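Peler desktop arm, four months in – can it do chores yet?

Short version: some of them, badly, and one or two of them better than my kids. Longer version below, written in a lunch break so forgive the state of it.

Bought the Peler from Caklow in August. 200 quid second hand, two-finger gripper, camera at the wrist, runs on the free Stamena software. Setup took a whole evening. Manual is useless, forum is good. Power lead far too short.

I run a small craft room from home, so my chores are half houshold, half workshop. Clearing up after a session, putting stuff back in tubs, wiping down. Boring. Exactly what I'd hand to a machine.

What it does well

Hard things with straight sides. Tub lids, blocks, glue sticks, the remote. Picks up, puts down, no drama. Slow though – I can clear a table by hand in the time it takes to think about the first lid. But I can go and make a tea while it's thinking, which has to count for somthing.

What it struggles with

Anything that changes shape. Socks are hit and miss. Cloths worse. Modelling clay is the one I care about most, as it ends up everywhere and dries out if it's left. I did 142 goes at clay over a few weeks, lump into tub, same spot on the table. 61 made it in. The rest dropped, missed, or came out of the tub again stuck to a finger.

Grip strength is the main thing. Too light and the lump slides. Too hard and you get a neck where the fingers pinch, with the clay bulging out either side. Blue clay also picks up every bit of fluff going, grey bits show up a treat on it. The ridged pad on the finger holds well, I'll give it that, but ridges and clay means cleaning afterwards. Old toothbrush, warm water. So that's a chore it has added.
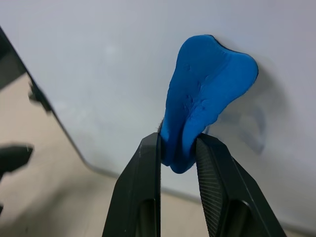
Against the Shirazi

Borrowed a Shirazi for a weekend to compare. Nicer build, quieter, softer fingers. Better on cloths, no better on clay. Costs a lot more and the software nags you to sign in every time. Sent it back without much regret.

Would I buy it again?

For 200, yes. As a hobby. If you want your kitchen cleaned – no, not this year, buy a dishwasher. Wiping down it can't do at all, it just pushes crumbs off the edge onto the floor.

4 out of 10 as a helper, a fair bit higher as a toy. Spare pads are on order, will update when they turn up.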